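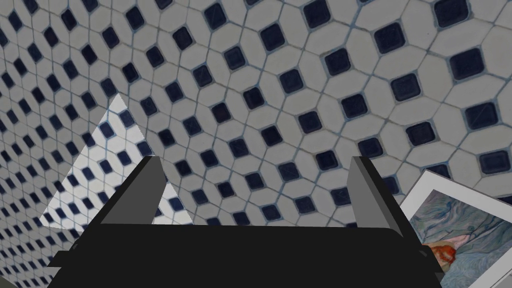
Offline course packs or live sessions for adult learners?
Started by seema_joshi, 25 October 2023

seema_joshi
We run evening numeracy and literacy courses for adults across two districts. At present everything is a live video class through Droretti. Attendance drops whenever the network is bad, and many learners pay for data by the megabyte. I'd like to move to downloadable packs for next year. Has anyone done this with 200 learners or more?

Jytte O.
We did it with Canel. The packs go onto phones at the center and people work through them at home. Completion went up in the first term. Tutors spent a lot more time marking, so budget for that.

gunhild_i
I'd be careful. We dropped live classes completely and lost the weaker readers first. They need a voice on the other end. A pack is fine for someone who already knows how to study.

Jytte O.
That wasn't our experience. The weaker readers replayed the audio as often as they liked, and they couldn't do that in a live class.

gunhild_i
Your learners had a center to walk to. Mine are up to 7 hours away by bus. 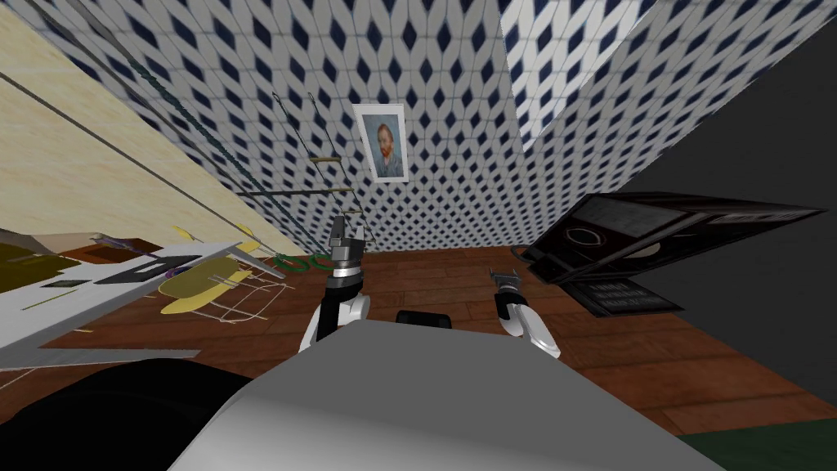 How large should one pack be?

Keep each week's pack small enough to download in one go on a slow connection, and put any video in a separate file that people can skip.

seema_joshi
Thanks, that helps. Our current units are far too heavy — most of it is recorded lectures. What do you use for the numeracy side?
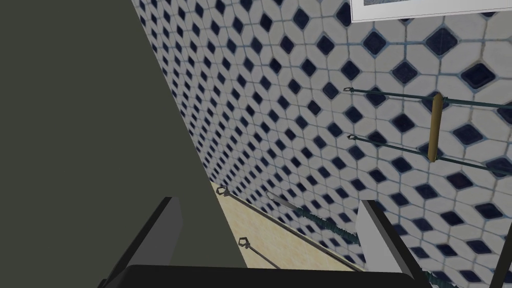

soledad_b
I write numeracy units for Joubert, and the ones that work offline start with a task people can do without a tutor. Shape and pattern is an easy first unit. I ask learners to find a repeat in something they pass every day and sketch it. White tiles with small navy diamonds set between them, like on this wall, are plenty for a full lesson: find the part that repeats, draw it, then continue it across the page. They send back a photo of the sketch by text and the tutor replies with a voice note.

gunhild_i
The voice note is the part I'd keep. I still think you need one live call every two weeks.

Jytte O.
I can agree with that, as long as the call is optional. Ours was compulsory for a while and people dropped out over it.

grimur_v
Check the license before you move anything. Ondivness charged us for offline copies as a separate item and we only saw it on the invoice.

seema_joshi
I'll ask Droretti about that this week. Soledad, could you send me the outline for the pattern unit?

soledad_b
Sent. The audio script is in the second file.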